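Foro de Oficios y Talleres > Automatización en el trabajo

¿Cómo preparo a mi equipo para trabajar con un brazo robótico?

Publicado por Dagim Demissie - 8 jun 2020
Compartir 9 · 248 visitas

Hola a todos. Llevo el turno de mañana en Plavetti, donde preparamos menaje y bebidas para salas de reuniones. En septiembre nos ponen un brazo para recoger botellas y cuencos y guardarlos en cajones. A mí me hace muchísima ilusión, lo reconozco, pero en el equipo hay de todo: quien ya pregunta si podrá programarlo y quien pregunta si le van a quitar horas. ¿Alguien ha pasado por esto? Me interesa saber qué cambió de verdad en el día a día y qué les contasteis a los compañeros antes de empezar.

Comentarios: 2

Chaltu Negash
¡Enhorabuena, os va a gustar! En Dreronton llevamos ya un tiempo con uno y yo no volvería atrás. Lo primero que noté fue en las muñecas y en la espalda: antes me pasaba la mañana agachándome a los cajones, y ahora ese rato lo dedico a revisar pedidos y a preparar el puesto para la tanda siguiente.

Eso sí, el trabajo no desaparece, cambia de sitio. Hay que dejar cada cosa donde el brazo la espera, abrir bien el cajón, mirar que no haya nada suelto por medio. Las botellas de plástico fueron nuestro quebradero de cabeza - las de pie salían bien casi desde el principio, pero las tumbadas nos tuvieron semanas ajustando el agarre. Y fue la parte más divertida, porque los que más sabían eran los de siempre, los que llevaban años cogiendo botellas con la mano. Una compañera que no había tocado un ordenador en el trabajo acabó decidiendo por dónde convenía sujetarlas.
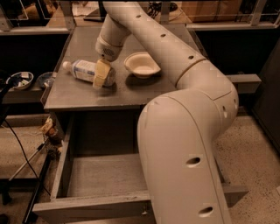

El agarre de una botella tumbada, cerca de la base, con el cajón abierto delante.

Sobre lo que preguntas de las horas: pedid que os lo digan por escrito antes de que llegue la máquina. A nosotros nos lo explicaron tarde y hubo dos semanas de mal ambiente que se podían haber evitado. También pedimos que todo el mundo aprendiera a pararlo y a ponerlo otra vez en marcha, desde el primer día y en horario pagado. Eso quitó más miedo que cualquier charla. Y apuntad los fallos en una libreta, con lo que estaba haciendo y con qué objeto; la nuestra va por la anotación 2728 y seguimos sacando ideas de ahí.
Me gusta · 9

Fikre
Buenas. En Jelgate lo pusieron y bien, pero al principio va más lento que una persona, que no os metan prisa. Yo pediría también que roten los puestos, estar todo el turno mirando el brazo cansa más de lo que parece.
Me gusta · 2

Dagim Demissie
¡Qué maravilla de respuesta, Chaltu! Lo de la libreta lo empiezo esta misma semana, aunque sea con los fallos que tenemos ahora a mano - así tendremos con qué comparar. Fikre, apuntado lo de rotar. ¿Cada cuánto cambiabais de puesto?

Fikre
Cada dos horas. Probamos con media jornada y se hacía largo.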